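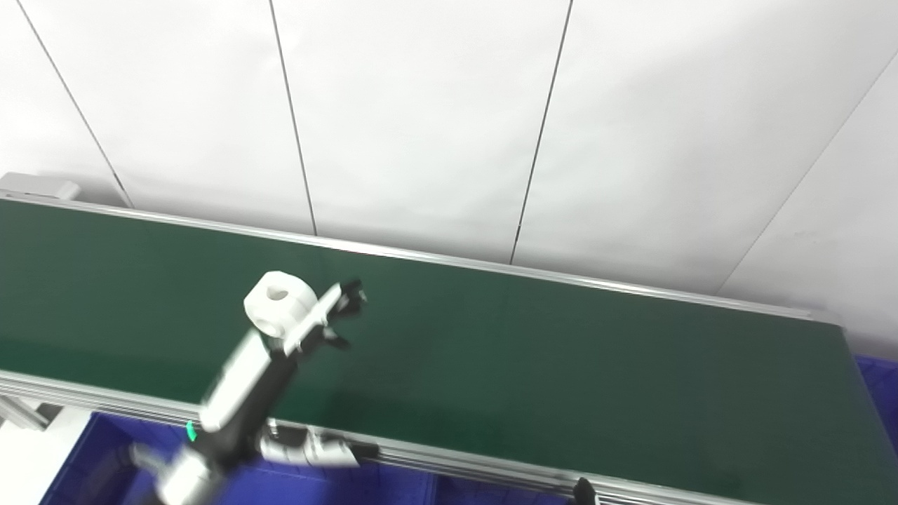
Belt care, quick notes for the workshop. Typing this between jobs so excuse spelling.

Green belts show dust less than black ones, so dont trust your eyes. Wipe with a damp cloth, a drop of washing-up liquid, nothing stronger. Belt OFF and unplugged. Always.

Ridged alloy side rails are the worst bit. Muck sits in the grooves. Old toothbrush, run it lengthways, then a dry rag. Not wire wool, it scratches and then the grooves hold even more.

Far rail, the one tight to the wall: a paint stirrer with a sock over it. Gets right along the back. Ours at Vastcombe hadn't been done since December and I got 2 dustpans out of it.

Brackets. Nip up the bolts while you're there. Hand tight plus a bit.

White wall panels: warm water top to bottom, then go down the seams with a cotton bud. Dont soak the seams.

Belt wandering to one side? Small turns on the tensioner, quarter turn at most, let it run 30 seconds, look again. Most people overdo this and end up chasing it back and forth all afternoon.

Squeaky roller = dry bearing usualy. Zilter spray is fine, keep it off the belt face.

Nothing left lying on the belt overnight, it leaves a dent.

More on rollers when I get a minute.

We use cookies to improve your visit. Accept all | Manage settings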